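Ticket: Replacement fingertips and table covers, budget question
Status: Open
Site: Stonport
Opened: Apr 15, 2022

Hi all! Great news first - the Trokville line item got approved, so we have 800 dollars to spend on consumables before the quote lapses. I'd love some help spending it well.

What I have on the list so far:
Padded fingertips, 4 sets
Table clamps, 5
Green cloth by the yard, enough to re-cover both benches
Cable sleeves, length still to be decided

Candberg quoted the fingertips in February at 33 dollars a set and says the price still holds. They only confirmed it for the padded style, so please check your part numbers before you reply.

Current setup at Stonport:
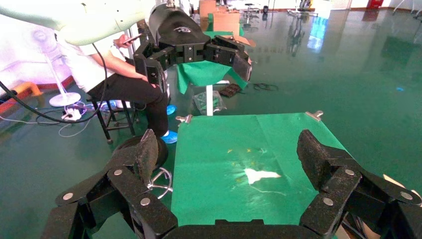
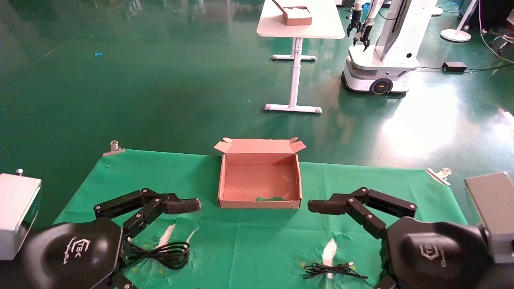

My big question is the cloth. Do we keep buying the same stuff and plan on swapping it more often, or pay extra for a heavier weave? I'm leaning heavy. Gebreyes sent us a sample and it lies really flat under the clamps, plus it comes wide enough to skip the seam!

Update 1: Asked Candberg if the fingertips can ship separately from the rest. They can, no extra charge.

Update 2: Measured for the cable sleeves and the split kind will work, so we won't have to unplug anything to fit them. Really happy with that one.

Update 3: Gebreyes can cut the cloth to size but needs the bench measurements in inches. Can someone at Trokville send me theirs? I'll put both sites on one order.

Leaving this open until the measurements come in.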